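Clendbridge puts off vote on second two-arm robot cell

The Clendbridge library and skills center won't get its second two-arm robot cell this year. Board split on it Tuesday night, then pushed the whole thing to January.

On the table: a second bench unit from Buneleo, plus 21 spare gripper fingers. Fingers are the sore point. Snežana Papadopoulos, who runs the bench program, wants them bought up front — the supplier's lead times have slipped twice, she told the board, and a cell with no fingers is a very expensive shelf.
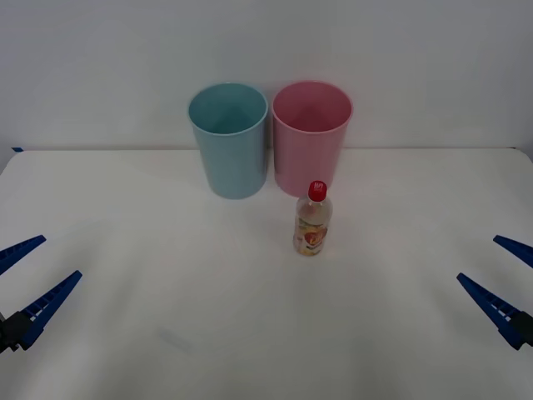
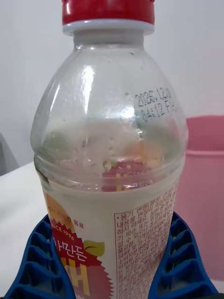

Two cups and a drink bottle at the bench, first picture; the bottle in a blue ribbed holder, second.

By Ketill Lauritsen
Posted Sun 25 August

Money so far: the equipment line has $1000 left in it after the spring repairs. Finger order alone comes to $993. That leaves nothing for the cell, wich would have to be leased, and the lease quote runs out before the next meeting. Papadopoulos has asked for an extention.

Elsie Tomoana voted to wait. She wants a service contract in writing first and a price on training for 2 more staff. "I'm not against it. I want the whole bill, not the front page of it."

A rival quote from Rukham is in too. Cheaper arms, but the grippers would be a different fitting, so no sharing parts between benches.

Finger order may go ahead seperately. Annelore Ruppert is checking if it needs a vote at all.

Written comments to the center's front desk — lease papers are there to read as well.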